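Clavier noir plein format : le garder ou passer à un compact ?

Publié par Maud_Ikard, rubrique Bureau et petit matériel

Bonjour à tous ! On réaménage la salle de réunion depuis octobre et j'hérite du clavier filaire, un grand modèle noir à touches plates, avec pavé numérique. Je fais de la saisie de factures le matin et du courrier l'après-midi. Mon souci, c'est que j'ai mal à l'épaule droite quand je vais chercher la souris, tout là-bas à droite. Et puis le câble traîne partout. Vous feriez quoi à ma place ?

Triin Šimkus

Si tu saisis des factures, garde le pavé numérique, vraiment ! J'ai essayé un compact Brevora pendant 6 semaines et je pestais à chaque montant (les chiffres en haut, avec Maj, quelle plaie). Ce qui m'a soulagée, c'est de décaler le clavier vers la gauche pour avoir la touche B en face du nombril - la souris se rapproche d'autant. Pour le câble, une petite boucle derrière le clavier, un lien velcro, et on n'en parle plus.

drolach14

prends un sans fil

Lubis_compta

Pas d'accord avec le sans fil en salle partagée, les piles sont toujours à plat au mauvais moment. Chez nous on a gardé les filaires, posés bien à plat sur la grande table grise, avec la prise USB qu'on branche en arrivant.

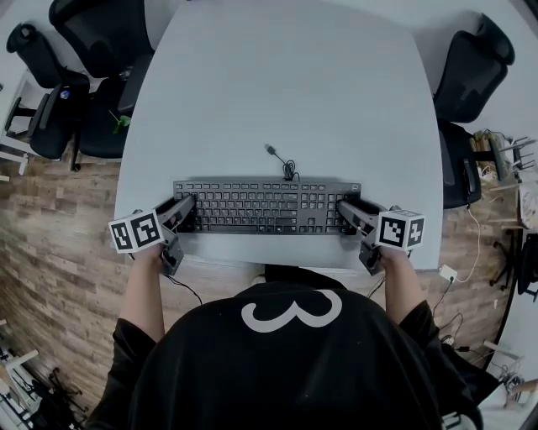 Et pour nettoyer entre les touches, vous utilisez quoi ?

Un pinceau souple pour les miettes, puis un chiffon microfibre à peine humide, clavier débranché. Je le retourne d'abord et je tapote le dos, il en tombe des choses étonnantes ! Pour les traces de doigts sur les touches noires, une goutte de liquide vaisselle dans l'eau suffit. Évite la bombe d'air tenue trop près, ça pousse la poussière au fond.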